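# Chapter 2: Red Cloth and How It Got That Way

Before we get into mordants and madder roots and all the rest of it, I'd like you to go and open your closet. Find something red. It might be a scarf or a T-shirt from a charity run, or the good tablecloth that comes out when company does. Now hold it near a window, and then take it under whatever lamp you read by, and look at how much it changes on the trip. Red is the most restless of the cloth colors, and people have been fussing over it, paying too much for it, and ruining perfectly good pots with it for as long as there have been dyers.

My own teacher, Aarti Dixit, used to start her Sunday class this way, and she'd send us home if we turned up without something red to talk about (she only did it to me once, and I never forgot again). She ran the class out of the old wash house at Drondstead, where the floor was stained pink clear to the door, and she believed you should handle cloth for a good long while before you were allowed anywhere near a dye pot. I've kept to that in this book, which is why we spent all of Chapter 1 on fiber.

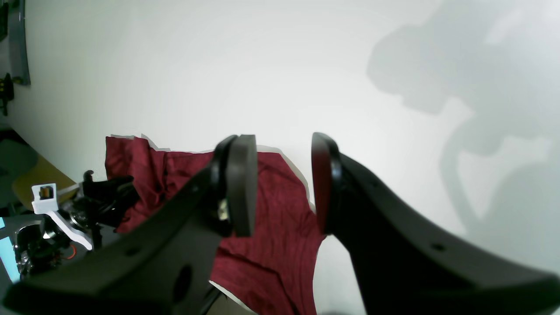 ## What this chapter covers

We'll begin with the plants and insects that gave people their reds before factory dyes came along, and then move on to the factory dyes themselves, which deserve more kindness than hand dyers usually give them. Along the way you'll meet these words, and it's worth getting comfortable with them now:

- **Mordant**: a mineral salt, most often alum, that helps the dye take hold of the fiber.
- **Fastness**: how well a color stands up to light, washing, and rubbing.
- **Exhaust**: what a dye bath does when most of its color has moved into the cloth.
- **Bleed**: color that leaves the cloth and goes somewhere you didn't want it.

You don't need any chemistry beyond what you'd use to bake bread. If you've ever waited on yeast, you already have the right temperament.

## Three reds, more or less

Madder is a root. It gives a warm, bricky red that leans toward orange if you let the bath get too hot, and almost everybody lets it get too hot the first time. Cochineal comes from a small insect that lives on prickly pear, and it leans the other way, toward pink and purple, unless you add a little acid to pull it back. Then there are the synthetic reds, which arrived in the nineteenth century and spread so fast that many a village dyer had to find other work.

Cloth takes each of these differently. Wool and silk drink up cochineal and ask for more. Cotton sulks. You can coax a deep red into cotton with madder, but the old method for doing it took weeks and called for oil, dung, and a patience I can't claim to have.

Fold matters too, and this is the part beginners find hard to believe. A dyed cloth lying flat looks like one color, and the same cloth gathered up into a peak looks like several, darker down in the creases and lighter along the ridges.
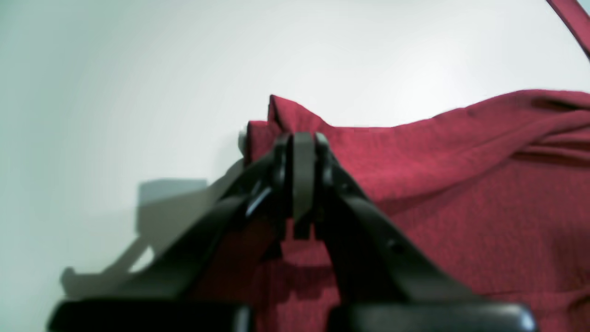
*Figure 2.1. Crimson-red fabric pinched into a raised peak.*

Whenever you compare two samples, then, lay them both flat or bunch them both up, and don't mix the two. Narendra Tyagi, who kept the sample books at the Larkard mill for most of his working life, had 458 reds on cards, and every card was pressed smooth before he'd let anybody give an opinion on it. He told me that 39 of them had started out as arguments between people looking at the same bolt of cloth. I believe him. I've had a few of those arguments myself, one of them with my sister over curtains.

## Before you dye anything

Please keep a notebook. Write down the weight of the dry cloth, how much mordant you used, how long the bath ran, and what the water was like. Well water in Ustwood gave me a dull, brownish madder for two summers before I thought to blame the iron in it, and I'd have caught on far sooner if my notes had said anything besides "nice" and "less nice."

Describe your colors in plain words, too. "Like the inside of a plum" will mean more to you in July than a number will. 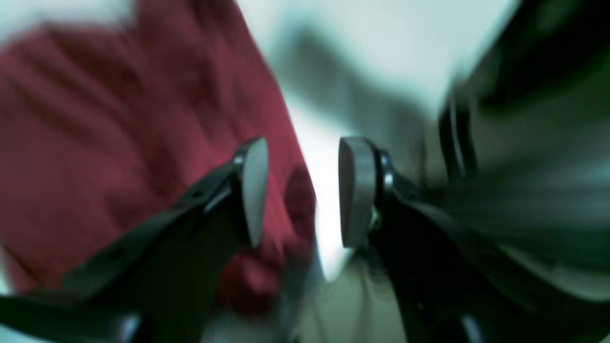 *Figure 2.2. Red beside white and gray.*

For the first exercise you'll need a yard of washed white cotton, a packet of alum, a stainless steel pot you don't plan to cook in again, and a free afternoon. Cut the cotton into strips as wide as your hand and set one aside undyed. We'll put the rest in to soak while we talk about madder.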